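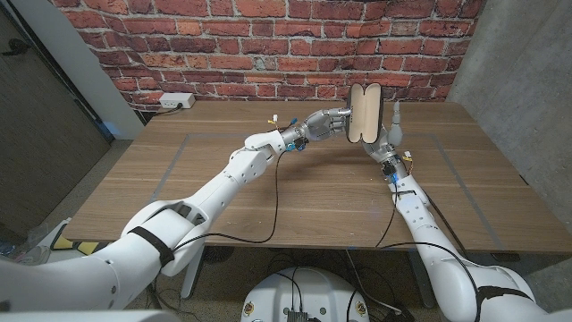

Darius Liepiņa

Right, I have been told to "put some numbers together" for a second two-armed setup by August, and I would like the hive mind to save me from myself. We run one at the Futley workshop now. It stands folded things upright between two hands, which I could do at the age of three, but I didn't come with a service contract.

The quote from Kivi covers arms, hands and base. It doesn't cover anything else. The first time round I took the quote, added a bit for luck and called it a budget. By the end of the year I was buying cable out of the stationery line.

What did you forget to ask for? Please be unkind, I have a thick skin and a thin spreadsheet.

rustyspanner
Cables. It's always cables. Look at that loop lying across your table and ask yourself how long before a hand takes an interest in it. Price up proper cable management now, and spares of every lead that runs to a wrist. We put in for 20 spare connectors and the finance people laughed, and then they signed for another 20.

mags_on_nights
Seconded on the leads. I'd add the table. Everyone spends a fortune on the robot and then stands it at whatever was left after the office move. We changed ours twice and had to lay the tape out again each time. Tape is cheap. The afternoon with the tape measure, and two engineers arguing about which corner is the origin, is less so.

Darius Liepiņa
The table came with the building. I'm fond of it. Noted, though.

PlainOldTom
Unpopular opinion: do you need hands at all? A pair of plain two-finger grippers costs a fraction of the price, and you can hit one with a mallet and carry on working. Five fingers each is five fingers each to repair.
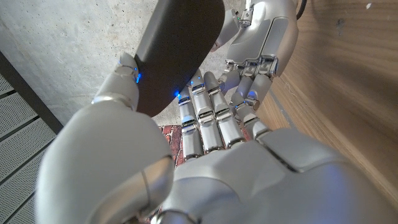
Kristaps Strazds

I work with Darius, so discount this as you like. Tom, I had grippers for years and I don't miss them. Anything rounded and flattish, where you want a thumb on one edge and fingertips underneath, meant machining a new set of jaws for every job. My drawer of jaws weighed more than I did. If you do one part all day, buy the gripper and be happy. We don't.

Where I will give you a point is repairs. Darius wants 2 spare hands in the budget, one left and one right. I want a box of spare fingers and one person trained to fit them. We have been having this argument over lunch for some 200 sandwiches.

PlainOldTom
And when your one trained person is in Tenerife?

Kristaps Strazds
Then Darius learns something.

mags_on_nights
I'm with Darius on this one. A spare hand goes on before the tea's cold. Fingers are a day on the bench, plus the calibration. What does your downtime cost? If you can't answer that, neither of you has won.

rustyspanner
Does the Rellar cover include fingers? Ours says "wear parts excluded" and then defines wear parts as, near enough, all of it. Read page four before you sign anything.

Darius Liepiņa
Page four has now been read. Fingers are wear parts. So are the fingertips, listed separately, in case anyone hoped. Kristaps is being insufferable.
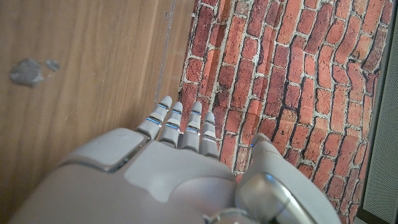

Where the list has got to

1. Robot as quoted, with delivery asked for in writing.
2. One left hand, one right hand. I outrank him.
3. Half the box of fingers he wanted, so that he stops sighing.
4. Leads, connectors, clips and sleeving as a line of their own, well away from stationery.
5. 245 hours of somebody's time for setting up and calibration. Last time I wrote "a couple of weeks" and I'd like to apologise to the couple.
6. A table, question mark.

PlainOldTom
Still say grippers. Good list otherwise.

We use cookies to keep you logged in and to count visits. Accept all | Manage choices

Comments (3)

brindle: Add insurance for moving it between rooms. Ours wasn't covered in the lift.

j_okay: We trialled the Stumudus planning sheet for this. Decent on spares, hopeless on staff time, so keep your item 5.

mags_on_nights: Take the question mark off the table.

Last updated: July 11, 2021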